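July 28, 2022

Home late from Skevow, and I ought to be in bed, but I want to get this down while the songs are still going round in my head. We finally saw Boris Radulović's film of The Winter's Tale, the one he has been promising us since drama school, and I liked it so much more than I expected to! He has set it in a seaside caravan park, with Leontes running the kiosk, and for the first half hour I thought oh dear, and then I forgot to mind.

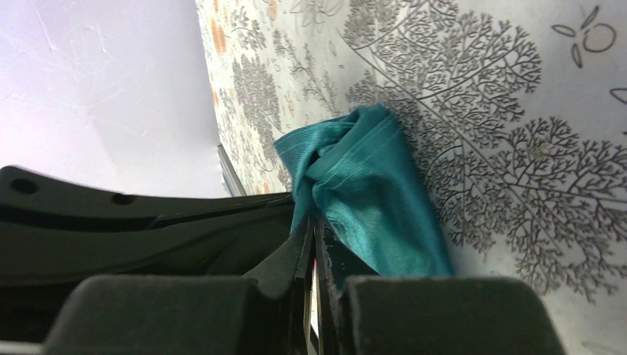

Rosaire Desjardins plays Paulina and walks off with the whole thing. She has a way of going very quiet just when you brace yourself for shouting, and the trial scene is nearly all her face. Behind her they have hung a pale sheet with bare grey trees drawn on it, much like the branches printed behind the crumpled teal cloth, and it does for winter better than any amount of fake snow would have. Afiq cried. I had something in my eye as well.

My one grumble is the bear, who gets maybe five seconds and a growl. I have waited years for a good bear. Ebbe thinks it was money, and he may be right - Jerome Saludo told us in the foyer that the costumes for over 100 extras had eaten most of it. There were 180 seats and I couldn't see a spare one.
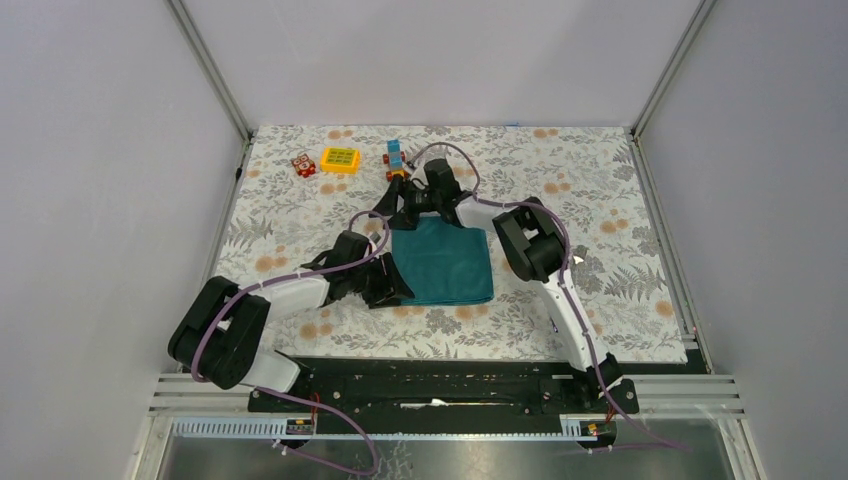

Still to see

Jerome's own film, Pomon, in September, if they finish the sound in time. It's Pericles, more or less, with the pirates left in (hooray). Then Sultska, which Ebbe says is slow and I will love. I must ring Rosaire in the morning and tell her how good she was, and find my colourful scarf, which I think I left under the seat.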